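Wurnham Mug Storage Notes
README, version 5

What this is

A folder of notes on where mugs go when nobody is drinking out of them. It holds 476 entries, one per line, each recording a mug, a place to put it, and how annoyed the person was afterward. It began as a list taped inside a cupboard door in the Wurnham kitchen and got out of hand in September.

Maintainer: Anderson Magalhães. Complaints about missing mugs go to whoever took them.

What's in the folder

mugs.csv — the main table
places.csv — shelves, hooks, racks and trees, with their names
grudges.txt — free text, lightly edited for language
old/ — everything from before we agreed on what a mug was

Columns in mugs.csv

mug_id: a short code. Codes starting with K came from the Kubiak office when it closed, and most of them are ugly.
handle: narrow, normal, wide, or gone. A mug with its handle gone is still a mug. We voted.
place_id: matches places.csv.
reach: easy, stretch, or chair.
mood: 1 to 5, where 5 is "fine" and 1 is "I'll drink from the measuring cup."

Blank cells mean the person left before answering. Please don't fill them in with what you think they would have said.

Places

The open shelf at Hornville holds 14 mugs if they all face the same way, which has happened once. The hooks under the Trarkach cupboard are handsome and sit exactly at forehead height. Stacking is listed as a place because people kept entering it, and I got tired of deleting it.

Mug trees get their own rows, one per arm. Arms are numbered clockwise from whichever one you decide is first, so arm numbers can't be compared between kitchens. This was pointed out to me after the table was full.

The white tree is entered as T8: a flat round base, a slim pole, and 8 curved arms spread out at the top like a star. They tip up slightly, and I have come to have opinions about that tilt. 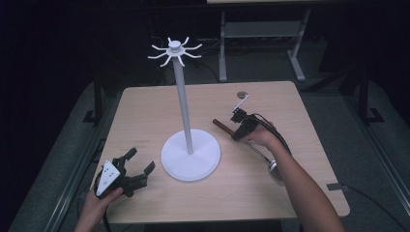

Wide handles score well on trees and narrow ones do badly, especially the espresso cups, which should be living somewhere else anyway. If you load a tree, go side to side. Filling up one half first is entered as "lopsided" in the notes column, and your initials go next to it.

Known problems

K-codes were handed out twice for a while. The duplicates now end in "b."
Travel mugs are in old/ and will stay there.
The mood scores from Hornville are suspiciously high. They have a dishwasher.

Changes in version 5

Split "hook" from "arm." Dropped the column for color after the beige argument. Fixed the spelling of Trarkach in places.csv, though grudges.txt still has it three ways.

Use

Copy it, sort it, print it for your own cupboard door. If you add rows, keep the commas out of the notes column and put the mug back where you found it.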